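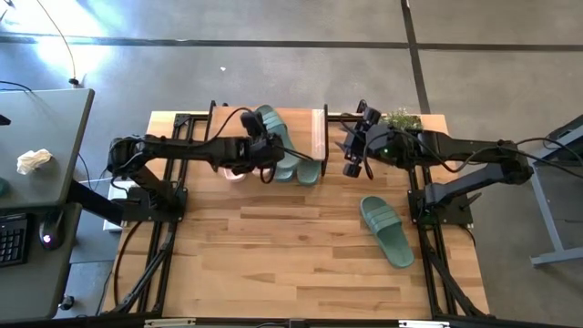 2024年3月13日
株式会社プルヌス(Plurnus)

**玄関のサンダル問題に、ようやく予算がつきました 片づけ用品の新シリーズ「Brekinora」を9月に発売**

家庭用収納用品のプルヌスは、脱いだサンダルの行き先を決めるための収納シリーズ「Brekinora(ブレキノラ)」を9月に発売します。価格は1個1240円(税込)、全8種類。高級感は特にありません。

サンダルは、家の中でもっとも油断されている履き物です。革靴には箱があり、長靴には傘立ての横という定位置があります。ところがスライドサンダルは、重なり、寄りかかり、つま先をばらばらの方角に向けたまま夏を越します。当社が社員の家庭26世帯に玄関の写真を求めたところ、14世帯から「片づけてから送りたい」との返信があり、その写真はまだ届いていません。

開発を担当したイアラ・マルドナードは次のように話しています。「最初の案は立派な靴箱でした。試した家では、全員が靴箱の前でサンダルを脱ぎました。扉を開けるという一動作を、人は思った以上に嫌がります」
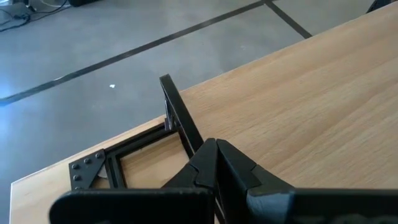 そこで新シリーズは扉もふたもやめ、立てて差し込むだけの形にしました。幅の太いベルトのサンダルでも、甲の部分をつぶさずに収まります。左右をそろえる必要はありますが、向きまでは問いません。家族間の話し合いは各ご家庭でお願いします。

デザインはフーベルト・ズッターが手がけました。本人は「玄関で目立たないことを目指した」としており、社内の発表会でも試作品がどこに置いてあるのか尋ねる声が相次ぎました。広報としては複雑ですが、狙いどおりだそうです。

発売に先立ち、雑貨店グラハレス(Grajales)の店頭で先行展示を行います。ご自宅のサンダルをお持ちいただければ、その場で収まり具合をお試しいただけます。砂は落としてからお越しください。

**取材・サンプル貸し出しのお問い合わせ**
プルヌス広報担当 マヤ・ダッバス
サンプルの返却期限は14日です。前回の傘立ても、まだお待ちしています。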